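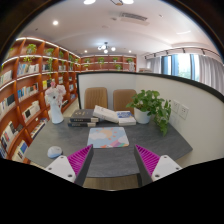

Course notes, Intro to Robot Handling, Week 7
Written up by your instructor, Zircombe evening program
February 26, 2019

Open day at Brindgate: what we saw and what to do with it

Okay, first of all, thank you for being such a good group on the bus. These are my notes from the visit, tidied up a little and with a few things added that I only thought of on the way home. If you missed the trip, read the whole thing. If you were there, you can skip to the homework, but I'd love it if you didn't, since a couple of the questions you asked are answered in the middle!

The part I want to talk about most is the desk demo. I know a lot of you liked the big arm in the front hall better (it's hard to compete with an arm that stacks crates), but the desk demo is much closer to what we've been doing in class. It had a hand-held gripper, a table with ordinary stuff on it, and small jobs that you or I would do without thinking. The people at Brindgate call the whole setup Brultosach. I forgot to ask where the name comes from.

So, the gripper. You hold it in your hand and the camera rides along with it, which means the camera sees the job from just behind the fingers. Compare that with the fixed camera we have in our own lab, up on its pole, where your shoulder gets in the way half the time. When the camera is on the tool, the fingers are always in the same part of the view and it's the rest of the world that moves. A lot of you found that confusing on the monitor. Give it a few minutes and it starts to feel normal, a bit like steering a car in a video game with the hood showing.

You also get a very wide view out of a lens like that. The table edges bend, the bookshelves bend, the ceiling bends, and you can see the chairs behind the desk and the window at the same time as the thing you're reaching for. We talked about lens distortion in October, and I think some of you filed it away as a math problem. Go back to those pages now. Straight lines come out curved, and the farther you get from the middle the worse it is, so you can't just lay a ruler on the screen and call that a distance.

Now the job itself. A computer mouse is a sneaky object. It's small and smooth, it has rounded sides, and it sits low, so the fingers have to come in low too without scraping the pad underneath.
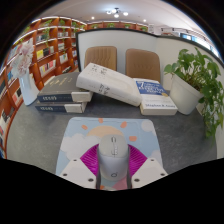
What you want is for both sides to touch at the same moment. If one finger gets there early, it pushes the mouse along the pad, and then you're chasing it. Somebody in the back row asked me why you can't just squeeze harder. You can, up to a point, but on a rounded shell the extra force can send the thing squirting out forward like a wet bar of soap. A better fix is to line up the fingers before you close them. Go slow at the end. I say this every week, I know.

Then there are the pads. The ones at Brindgate are magenta and ribbed, and several of you asked whether the ribs were just for looks. I don't want to make promises about a part I haven't tested, so let's treat it as an open question and try it ourselves. We have flat pads and ribbed ones in the Najafi kit in our lab. Same object, same person holding the tool, swap the pads, write down what happens. That's a perfectly good little experiment and it costs us nothing.

A word on the rest of the table. I liked that they hadn't cleared it. There were dark hardcover books in a stack, a thick white book leaning at an angle, flowers in a white vase, and a plant with leaves trailing down on the right. For a person that's just a nice desk. For a program looking at the view, it's a lot of edges and colors that have nothing to do with the mouse — and then the mouse pad has its own printed clouds and sun, so even the background right around the target is busy. White mouse, white clouds! If you were writing the part that finds the mouse, would you trust color? I wouldn't. Have a think about shape, or about where the pad is, and what you'd do if the pad got turned.
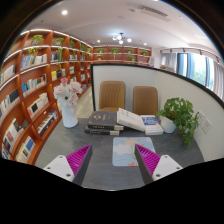
Figure 3. Gripper open over the desk, with the mouse pad between the fingers.

I want you to look at the open fingers for a while too. Before any grasp there's a moment when the tool is simply in the right place with room to spare, and most of my own bad grasps come from skipping that. In our lab sheet this is called the pre-grasp. Please use the word, and please draw it.

Homework

1. Write up the desk demo, 2 pages at most. Sketches count and I like them.

2. Pick something small at home and move it with kitchen tongs for 30 minutes. Take breaks. Keep a list of what slipped and when.

3. Read the October handout on lenses again and bring me one question from it. "I didn't get any of it" is a fine start, but tell me which line lost you.

4. The lab has 16 spots for the pad test. Sign up on the sheet by the door, and bring a partner if you can.

I still have a gray scarf that was left on the bus. It's on the hook by the Najafi kit, so come and get it before class.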